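January, workshop notebook, Vallis bench

Hanging stand, second look

Started 2 pm. Marjan brought the stand back from the kitchen corner and wants it on the list for the Terora fit-out. I said I'd write down what I think before anybody orders more of them, so here goes.

The catalog sheet says it holds a full set of utensils and "keeps its balance under any load." I don't believe the second part. The base is a shallow dish and the rod is slender for its height, so everything you hang goes out past the rod and up high. Raíssa says the dish is heavy enough. Maybe. She hasn't weighed it and neither have I. The kitchen scale stops at 1000 g and the stand goes past that, so all we know is "more than 1000."

Things I'd want to see before I sign off:

Load on one side only. People don't hang their tools evenly, they use the hook facing them. The strainer with the wooden handle is a fair place to start. After that the ladle, which is the heaviest thing in the drawer.

Taking things off in a hurry. The hooks are small and curved. Lifting straight up is fine in theory. In a real kitchen you pull toward yourself, and then the question is whether the hook lets go or the whole stand comes along.

Turning the rack by hand, 90 degrees at a time, with something on it. Fatemeh thinks it's meant to spin. The sheet doesn't say. If it isn't meant to, somebody will do it anyway.

Shine. It's polished all over and I give it a week next to a stove. Dougal says that's a cleaning problem and not ours. I disagree but won't fight over it.

Also not sure about the strainer itself as a hanging item. The round mesh head takes up a lot of room beside the rod, and I'd guess anything on the next hook will knock into it. The drawing in the sheet shows slim spoons only — convenient for them.

Parisa's view, for the record: it's a utensil stand, put utensils on it. Fair enough. Still want the one-sided load done first.

Item 201 on the Terora list stays marked "open" until then. Ask Marjan if Herura has a version with a wider base.

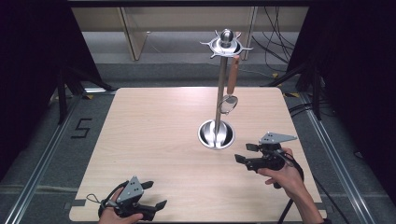
Stand with the strainer on a right-hand hook, light wood-grain table.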